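Can It Do the Shoes Yet? A Gallery of Chores in Progress

Every year a relative asks me when the machines are going to do the housework, and every year I say soon, in the voice I use for contractors. In May I decided to go and look at the evidence. I spent most of the month reading notes, sitting on stools in other people's workrooms, and asking Arūnas Tamošiūnaitė, who keeps the chore list at Wadden, questions he had clearly been asked before.

The list has 18 chores on it. It began as a longer document, but "tidy the garage" was removed after a discussion about what the word tidy means and whether anyone present had ever seen it done.

What remains is the small stuff: putting lids on tubs, hanging a dish towel, pairing shoes. On the shop-floor side there is bagging, facing labels forward, and putting returned stock back in its box. None of it takes a person any thought, and a person can do most of it while complaining about something else. A machine has to give it full attention.

Footwear was the part I cared about. I have a hallway. Anyone with a hallway will understand.

Arūnas explained the shoe chore to me over a coffee from the Maretti downstairs. The finished state, as written, is a pair side by side, toes the same way, on or in whatever has been set out for them. Slides are supposed to be the easy version. They have no laces, no tongue, and one big strap to grab. They also slither, tip over, and look nearly the same from either end if you are a machine and have never owned feet.

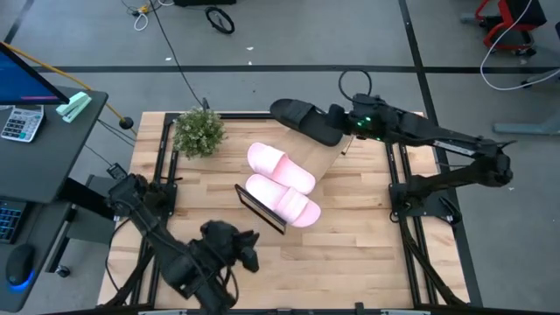
Slides, round one. The pink pair has found each other but can't agree on which way is forward. The black one is on its own, with a gripper at its heel.

I should say that pink slides pointing in opposite directions would pass inspection at my house. They are next to each other. My own children have never achieved this. But the list is strict, and a half turn is still owed.

The half turn is the hard bit, Arūnas told me. Picking a thing up and putting it down somewhere else has become fairly respectable. Picking it up, deciding it is backwards, and putting it down the other way around calls for a plan, and usually a second hand. With two arms you can pass the shoe across. You can also have both arms reach for the same strap, like two polite people at a door.

The Skernier people, who look at this from the retail end, gave me their wish list as well. They want sandals off the try-on bench and back in the box before the next customer sits down. Their allowance is 15 seconds a pair. I tried it in my kitchen with a timer and two pairs of flip-flops and I made it, but I wouldn't want to do it all afternoon, and I think that is their point.

Workneh, a small repair and resale shop, asked for something humbler. They would like a machine that sorts a donation bag overnight, at whatever speed it pleases, as long as the lefts end up with the rights by 8 in the morning. Of everything I heard all month, this seemed the nearest to something I'd pay for. Slow is fine when you're asleep.

So, can they do chores yet? My scorecard, which has no standing whatever:

Moving a shoe: yes, on a good table.
Moving the correct shoe: often.
Facing it the right way: ask me next May.
My hallway: no, and I wouldn't ask it of anybody.

More chores go up when I've sorted my notes. Towels are next, and I'm told to bring a sandwich.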